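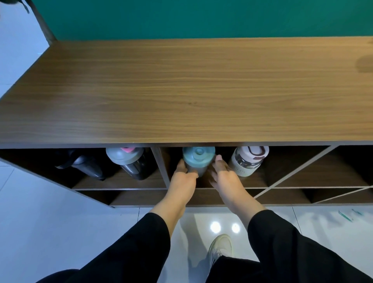

How long should hide glue granules soak before they go in the pot?

Overnight in cold water, with the jar covered and kept in the refrigerator. Fine granules will swell in an hour or so, but the coarse ones we get from Hamann still have a hard center at that point and cook unevenly.

Tuesday, September 13, 2022
3 min read

Glue for the Samwood chairs. Both need their back joints knocked apart and reset, and the old glue is hide glue, so I'm staying with it. New glue bonds to what's left of the old, which saves scraping every tenon to bare wood.

Mixed two batches last night from the same bag. Batch A is the usual mix, with 590 g of water. Batch B has the same weight of granules and less water. I forgot to write down how much less, so B is only good as a comparison by feel. Will redo it properly if we decide we want a thicker mix.

Both had taken up all the water by this morning. A was even all the way through. B had a dry layer at the bottom of the jar, so I stirred it and gave it until lunch.

Heated A in the double boiler. The thermostat on the Virham pot overshoots on the first cycle, same as it did in May. I leave the lid off and wait for it to settle before the jar goes in. Diệp thinks the sensor has come loose from the plate. She may be right, but I don't want to open it up in the middle of a job.

A ran off the brush in a thin stream and broke into drops near the end, the way it should. B came off in strings and grabbed the brush. Added a splash of hot water to B and it behaved better, though it skinned over faster than A.

Test joints: offcuts of beech, fitted to the same looseness as the chair tenons as near as I could judge. Warmed the parts on the radiator first. One set with each batch, clamped, left alone. Not breaking any of them until Friday.

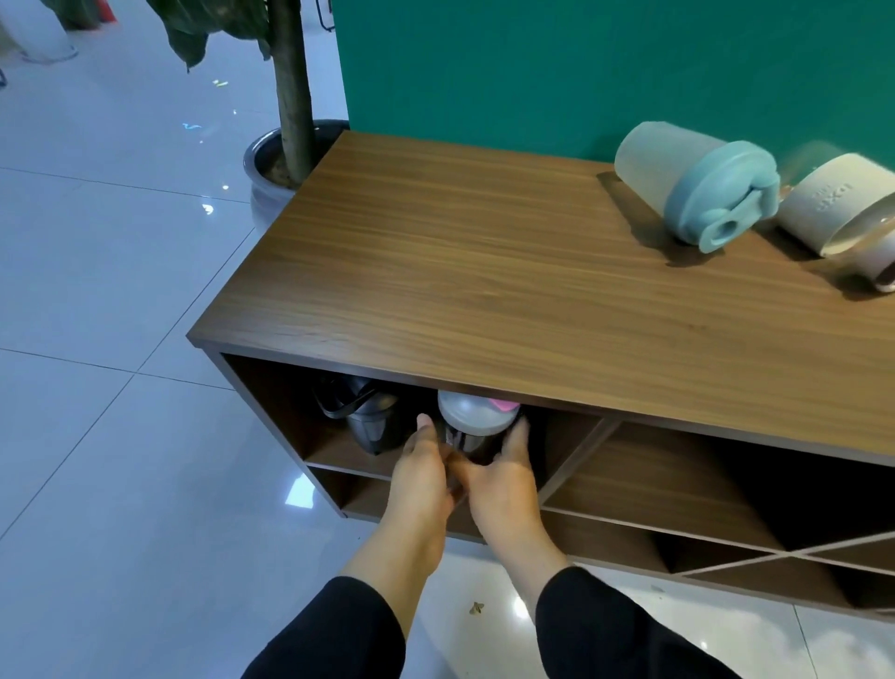
Cabinet top and the shaker bottles.

Irfan asked whether we could just use the liquid hide glue from Gesunden and skip the cooking. My trouble with it is shelf life. The bottle we have carries no date, and a drop on waxed paper was still tacky the next day. Fine for labels. I wouldn't put a chair together with it. If he wants to buy a fresh bottle I'll run the same joints with that.

Other notes:

Steam opened the right rear joint on the first chair easily. The left one didn't move at all. I suspect somebody got at it with yellow glue – there is a pale line around the shoulder that doesn't match the rest. Try warm vinegar on a rag before anything rougher.

Leftover A is in the refrigerator, labeled. Throw it out if it smells off or won't gel. Don't reheat it more than once.

Need: waxed paper, a new glue brush (the old one is shedding), cotton rags.

To ask the owner: does the finish on the seat rails have to stay? Steam has already clouded a patch next to the joint, and I'd like to know before I start on the second chair.

Shop notebook – questions to Diệp Khúc or Irfan Malik at the bench | © 2022 | Back to top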